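그레이크스테드 장난감 대여소 자주 묻는 질문
최종 수정: 2020년 11월 18일

안녕하세요, 그레이크스테드 장난감 대여소입니다. 전화로 자주 물어보시는 내용을 한자리에 모아 보았어요. 조금 길지만 차 한잔 드시면서 천천히 읽어 주세요!

회원 가입은 어떻게 하나요?
신분증만 들고 오시면 그 자리에서 바로 해 드려요. 가입 신청서는 한 장짜리라 금방 쓰실 수 있고, 아이와 함께 오셔도 괜찮습니다(기다리는 동안 놀 수 있는 매트도 깔아 두었어요). 조부모님 이름으로 가입하시는 분도 꽤 많으세요.

한 번에 몇 점까지 빌릴 수 있나요?
한 가정에 4점까지, 기간은 13일입니다. 퍼즐이나 블록처럼 조각이 많은 것도 한 세트면 1점으로 계산해 드려요. 다음 예약자가 없으면 전화로 한 번 연장하실 수 있습니다.

장난감은 얼마나 있나요?
지금 목록에 올라 있는 것은 모두 282점이에요. 처음 문을 열 때는 선반 하나도 다 못 채웠는데, 동네 분들이 깨끗이 쓰던 것을 보내 주셔서 이렇게 늘었네요. 미끄럼틀 같은 큰 물건은 베스컴 지점에 있으니 오시기 전에 꼭 전화 주세요.

조각을 잃어버렸어요. 어떡하죠?
너무 걱정하지 마세요, 아이 키우는 집에서는 늘 있는 일이니까요. 반납하실 때 말씀만 해 주시면 됩니다. 소파 밑에서 나중에 찾으셨다면 언제든 들고 오세요. 여분이 있는 조각은 저희가 채워 넣고, 없으면 봉투에 "조각 부족"이라고 적어 둡니다.

소독은 어떻게 하나요?
반납된 장난감은 종류별로 나누어 닦습니다. 플라스틱은 중성세제로 씻어 말리고, 천으로 된 것은 따로 모아 세탁해요. 댁에서는 음식물이나 모래만 털어서 보내 주시면 정말 큰 도움이 됩니다.

집에서 정리하는 좋은 방법이 있을까요?
자주 꺼내는 것은 넓은 쟁반 하나에 담고, 나머지는 상자에 나누어 두시길 권해요. 분홍, 하늘색, 연노랑처럼 색이 다른 상자를 쓰면 글을 못 읽는 아이도 제자리를 금세 익힌답니다. 위에 동그란 구멍이 난 상자라면 작은 장난감을 쏙 넣는 재미가 있어서 정리 시간이 놀이가 되기도 해요.

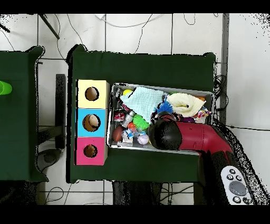 기증도 받으시나요?
그럼요, 늘 감사히 받고 있어요! 다만 건전지 넣는 곳이 녹슬었거나 칠이 벗겨진 것은 받기 어렵습니다. 봉제 인형은 지금 거의 200점이나 쌓여 있어서 당분간 쉬고 있고요, 나무 블록과 보드게임은 대환영입니다.

모팻 지점에서 빌린 것을 여기서 반납해도 되나요?
네, 됩니다. 대여 카드만 같이 넣어 주시면 저희가 돌려보낼게요. 옮기는 데 며칠 걸리지만 반납일은 저희에게 맡기신 날로 처리해 드리니 마음 놓으세요.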